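Câmera de punho: descartar quadros sem contorno ou deixar no treino?

Tópico em Percepção e Manipulação
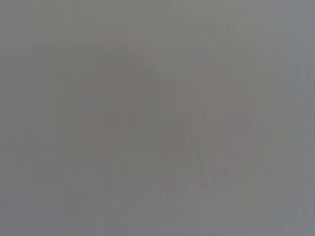 Mensagem 1
demetrio_miranda
Estou fechando o conjunto de demonstrações do projeto Udholm e preciso decidir sobre quadros como o de cima. Cinza de ponta a ponta, muito borrado, nenhum objeto com contorno. São 3351 episódios, e em 207 deles há pelo menos um trecho assim na câmera de punho. A política recebe punho + câmera fixa + juntas.
Minha ideia era passar um filtro de nitidez (variância do laplaciano) e cortar tudo abaixo do limiar. Alguém já comparou com e sem?

Mensagem 2
negussie
Comparei em fevereiro, em outra tarefa. Treinei as duas versões e rodei 80 tentativas com cada uma. A versão filtrada teve 17 falhas a mais, quase todas na aproximação final. Quando a câmera chega perto de uma superfície ela perde o foco, e a política precisa ter visto isso no treino. Eu não cortaria.

Mensagem 3
wellmont_lab
Discordo de generalizar. Se você corta quadros no meio do episódio, quebra a sequência de ações, e a piora pode vir daí. Você removeu só a imagem ou o passo inteiro?

Mensagem 4
negussie
O passo inteiro. Justo, são duas variáveis misturadas. Não rodei a versão com a imagem mascarada e as ações mantidas.

Mensagem 5
cloder
Sobre o filtro: nesse quadro tem bloco de compressão e umas listras verticais finas bem fracas. O laplaciano responde a isso, então o limiar vai separar codec, não foco. Reduza a imagem antes de medir.
E por esse quadro sozinho não dá para saber se é superfície encostada na lente ou câmera desfocada. Olhe a pose do punho no mesmo instante.

Mensagem 6
demetrio_miranda
A pose está gravada a cada passo, dá para cruzar. Então fica assim: nada de cortar passos. Treino três versões, a completa, a com imagem mascarada nos trechos borrados e a com o passo removido, para repetir o que o negussie fez. Mesma semente nas três.

Mensagem 7
wellmont_lab
Use mais de uma semente. Com uma só a diferença entre as versões pode ser ruído de treino.

Mensagem 8
demetrio_miranda
Três sementes por versão, então. Mais que isso não cabe na fila da GPU. Posto a tabela neste tópico quando terminar.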